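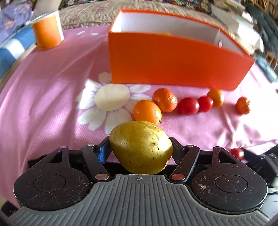
Fig. 1. A speckled yellow-green pear held between two black gripper fingers.

Rope Length and Skipping Pace: My Term Project
Charalambos Fragkou
Sports Equipment and Training, final report
28 May 2022

Why I picked this

I started skipping rope last October when my boxing coach told me my feet were lazy (he was right). I borrowed a rope from the rack at the gym, and for weeks I whipped myself in the shins and blamed my coordination. Then one evening the rack was empty, so I used a friend's rope, which was a good bit shorter, and I got through a whole round with hardly a trip! That got me wondering how much of my trouble was me and how much was the rope, and when this class asked for a project I already had one.

The question

Does the length of a jump rope change how many clean jumps I can do in a three-minute round? I also wanted to know if the material mattered, but I only had time to do that part in a small way, so please don't lean on it too hard.

What I used

Two ropes. The first was a Fidau, a thin coated cable with ball bearings in the handles, and you can shorten it with a little screw clamp. The second was a Navent, a thick PVC rope that you shorten by tying knots up inside the handle. I'm 5 foot 9. The usual advice is to stand on the middle of the rope with one foot and see where the handles come up to. Armpits is the standard beginner length, and the lower chest is what faster skippers seem to like. I set the Fidau at three lengths: shoulder, armpit and lower chest. The Navent stayed at armpit the whole time because untying those knots is miserable.

For counting I had a clicker counter and my roommate, who got pretty good at it. A jump only counted if the rope passed cleanly under both feet.

How I did it

Every session was the same warm-up, then one round at each length with two minutes of rest in between. I switched the order each time so the last length wasn't always the one I did tired. All of it was on the rubber floor in the Dufour building, same shoes, basic two-foot bounce only. No double unders, because I can do maybe four of them before it all falls apart.

What I got

Adding up all my Fidau rounds, the totals looked like this:

Shoulder length: 1532 clean jumps
Armpit length: 2485 clean jumps
Lower chest length: 3000 clean jumps, on the nose (my roommate swears he didn't round it)

The Navent got nearly 900, but over fewer rounds, so it doesn't belong in the same list. It felt slower and it made my forearms burn. On the plus side I could feel where it was the whole way around, and I think I'd have learned quicker on it.

Most of my trips at shoulder length came from the rope bouncing off the floor in front of me and catching my toes. At lower chest length I tripped when I got tired and my hands drifted out to the sides, which pulls the rope up. So the short rope is faster, but you have to keep your elbows in.

Problems

I was the only jumper, and I was getting better the whole time, so some of the gain is just practice. Switching the order helps with that but doesn't fix it. I also lost one session completely when the clamp on the Fidau slipped halfway through a round and I didn't notice until the end. I threw those numbers out.

If I did it again I'd get a few people of different heights, and I'd mark the lengths on the cable with tape before starting. I'd also like to try the Idik beaded rope, which a couple of people at the gym love, but it was out of stock all spring.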